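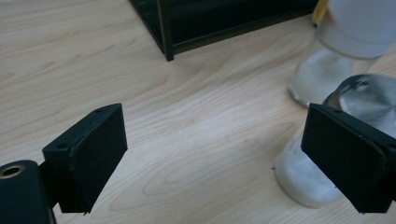

Chapter 4
What the Grain Can and Can't Tell You

Walk into any furniture store and ask why one table costs more than another. Sooner or later the salesperson will run a hand over the top and say something about the grain. It has character, or it came from an old, slow-growing tree. You can learn a good deal from the surface of a board, but much less than most sellers claim.

Start with what is well established. A tree in a climate with seasons adds a layer of wood each year. The part laid down in spring is usually paler and more open, and the part laid down later in the summer is darker and denser. Saw through those layers and the lines you get depend on the angle of the cut. A board cut straight toward the center of the log shows narrow, nearly parallel lines. A board cut along the side shows arches, waves and long ovals. The same log will give you both.

That point alone should make you doubt a lot of showroom talk. Wide, sweeping lines are often sold as a sign of a special tree. Mostly they are a sign of where the saw went.

We use cookies to remember your reading settings. By continuing to browse you accept our cookie policy. Accept | Manage choices

Claims about age deserve the same treatment. Counting rings works on a full cross section, from bark to center. On a tabletop you have a slice of unknown position, glued beside other slices that may come from other trees. When the Treller furniture company advertised a line of tables as "century wood," the historian Hanne Bach asked to see the records behind the name. She was sent a brochure.

Strength is harder. Many woodworkers believe that tight rings always mean strong wood. Wagner Coutinho tested 274 sample boards at the Grancombe workshop, loading each one until it broke. In his softwoods, tighter rings did tend to go with higher breaking loads, though the spread was wide. In oak the pattern ran the other way – slow growth leaves a larger share of the open spring wood, and those boards were often weaker. A rule that flips when you change species is a poor rule to shop by.

Knots bring their own folklore. A knot is the base of a branch, and the grain has to bend to get past it. In a beam this can matter a great deal. In a tabletop resting on a sound frame it may hardly matter at all, and the price difference between clear and knotty boards is mostly a matter of taste.

In this chapter we take up 8 common claims about wood and ask the same questions of each. Who measured it? On which species? We begin with the oldest of them, that wood "breathes."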